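### 4.2 Comparing the two grippers on cloth and rounded objects

We come now to the part of the study that took us the longest and, we must confess, gave us the most pleasure, namely the side-by-side trial of the Modari gripper and the older Vasiliauskas one. Readers who have followed the earlier sections will remember that both were first tried on hard blocks, where there was very little to choose between them. A soft cloth is another matter altogether (it never lies the same way twice!), and so the cloth was given the larger share of our time at the Fimdale laboratory.

The table was covered in brown and marked off with blue tape, so that whoever was setting out the objects could name a cell aloud and the person at the desk could write it down. Tyra Løken drew up the list of starting cells, and Hjørdis Eide kept the log. Each of the 2 grippers was given 200 attempts, with the Drostorora controller left on the same settings throughout. We looked at the workspace from several viewpoints, as a fold that is plain to see from one side may be quite hidden from another.
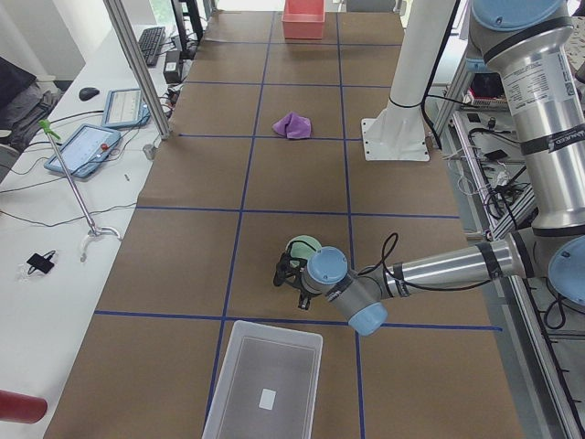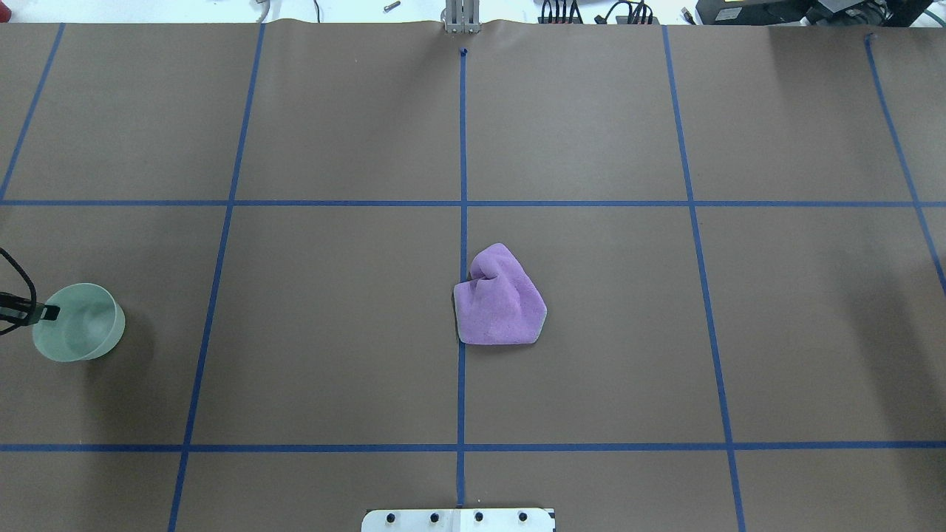
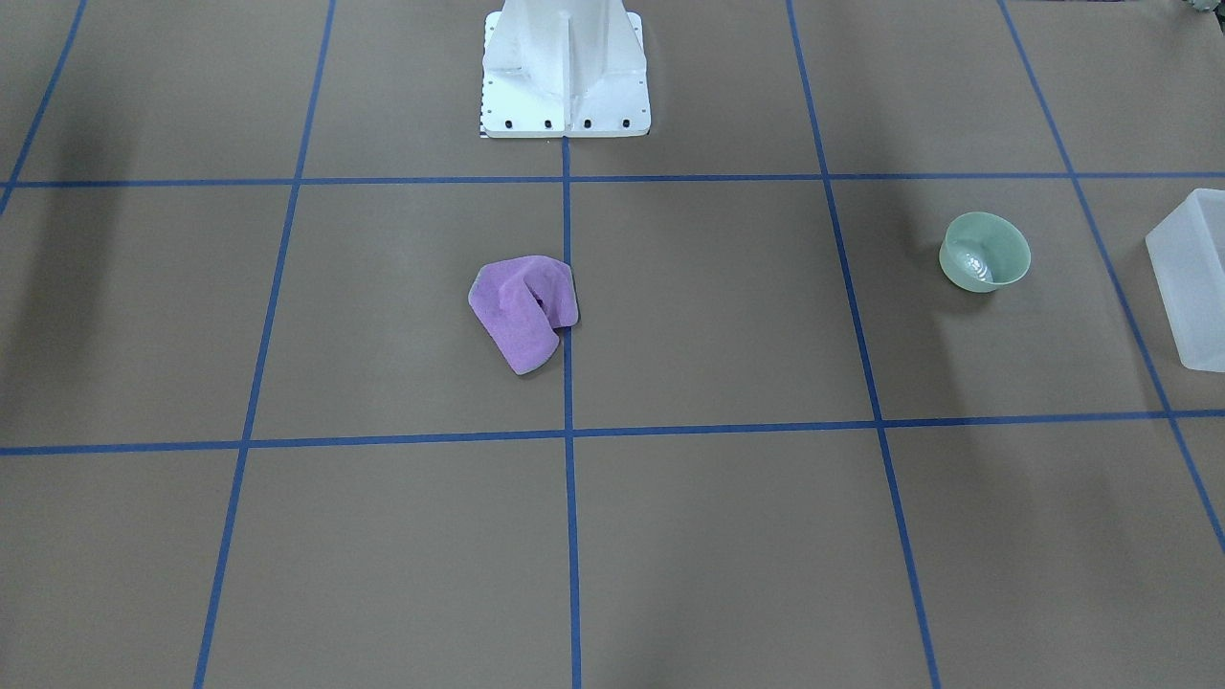
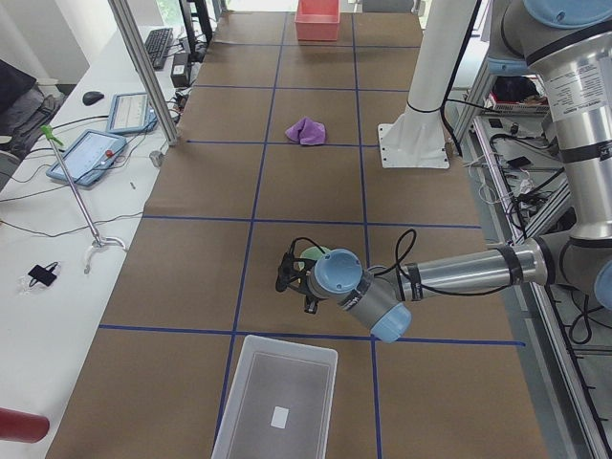 **Figure 6.** Views of the taped workspace with the purple cloth, from different cameras. A black gripper is seen in the first and last views.

It will be noticed that the cloth is bunched up in all four views. We had at first meant to lay it flat, but Verena Rüegg kindly pointed out that a flat cloth asks mostly for a careful approach in height, whereas a bunched one also asks the controller to pick a good ridge to pinch. We took her advice and have been glad of it ever since. A grasp was counted as good if the cloth was lifted clear of the table and stayed in the fingers until the arm had come to rest.

The side views proved handy for judging the height of the fingers, and the views looking down on the table for judging where the cloth lay against the tape. When the two disagreed, Birger Halvorsen went through the recordings again at half speed, and his reading was the one we kept. The grasp scores for both grippers, split by starting cell, are set out in Section 4.3, together with the attempts in which the rounded object was moved before the cloth.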